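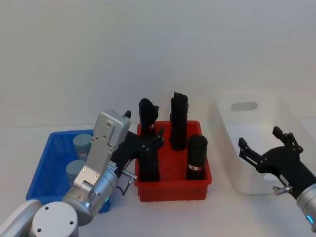

Grornance: a small picture set about sorting bottles and tubs into bins
README, last touched 10 Oct 2020

Hi! I'm Birdie, and I look after this folder. If you've landed here you probably want to know what goes in which bin, so I'll start there and get to the file stuff after.

What's in it

There are 1251 pictures of a white table with colored plastic bins on it, in 57 sessions. The sorting rule is by color of the container, and I mean the container, lid and all. Lucinda Van Dusen wanted to sort by what was inside (shampoo with shampoo, and so on) and we argued about it for most of September, but you can't tell that from a picture half the time, so color won.

The bins

Blue is the ribbed one and it always gets called "blue" in the labels, even though Clyde typed "navy" in a bunch of the early notes. I've fixed the ones I found. Pale blue tubs with flat lids belong in there. Red sits in the middle and takes the black stuff, tall or short. Yes, black things in the red bin! We didn't own a black bin and by the time we did, half the labels were written. White goes over on the right.
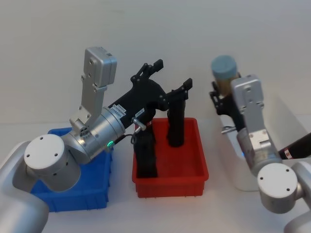
Black items standing upright in the red bin, blue bin to the left.

Labels

Each picture has one line in labels.txt: session, bin color, item color, and a visibility word, either "clear," "partial" or "hidden." Please use "hidden" when you can't see into a bin. Don't put "empty" unless you can see the bottom! Manon Charbonneau went back through the whole thing checking for exactly this and I owe her a very large lunch.

If an item is lumpy or oddly shaped and you can't name it, "black item, upright" is fine. I'd much rather have that than a guess at the product.

Known problems

Sessions 2 and 31 have the bin colors swapped in the labels (my fault, I was copying lines late at night). Shorter bottles at the back of a bin get missed a lot. Also, the plain wall makes off-white lids hard to pick out, so zoom in before you label those.

Changes and questions

Send fixes to me or to Savita Garg, who keeps the master copy of labels.txt. Please tell us the session and the line you changed, and leave the old line in with a # in front of it until one of us has looked.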